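Nimen Ceramics Studio — Frequently Asked Questions

Do I need to have some experience?
No. Most of our members touched clay for the first time here. If you never used a wheel, please take the beginner evening first, so you know where the tools are and how we clean.

What does the membership cost?
It is 78 dollars per month. This includes your shelf, the glazes in the white buckets and use of the wheels. Clay is extra, and you pay for it by the bag at the desk.

Can I bring my own clay?
Yes, but show us the label before you open the bag. We fire to one temperature only, and a low-fire clay can melt and stick to the kiln shelf. If this happens, we must ask you to pay for the shelf.

How long until my piece is fired?
Usually 19 days from the drying rack to the finished piece. Before the March market it takes longer, as everybody wants to fire in the same time. Thick pieces also wait more, because they must dry fully to the centre. 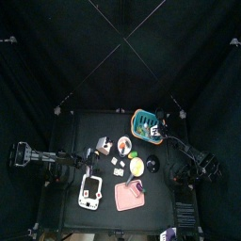

If you need something by a fixed date, write this date on the paper slip and put the slip under the piece. Kalliopi loads the kiln and she reads all the slips, but she cannot promise a place.

Why did my bowl crack?
There can be many reasons. The most common is a base that is thicker than the walls, or a handle joined when the bowl was already too dry. Cover your work with plastic the first night — loosely, with a small opening — and turn it over when the rim is firm.

Can I choose any glaze colour?
Any from our buckets. Please leave the bottom of the piece clean, and also a small line above it. Two glazes together can run, so try first on a test tile.

Are the pieces safe for food?
Our clear and our white glazes are, when applied as on the bucket label. The Steno blue is for decoration only.

May I sell what I make?
Of course. We only ask that you keep it to small quantities. For bigger orders, speak with Kastriot Dumitrescu about renting the kiln.

What happens with pieces I forget?
We keep them for two months, then they go to the sale table by the door.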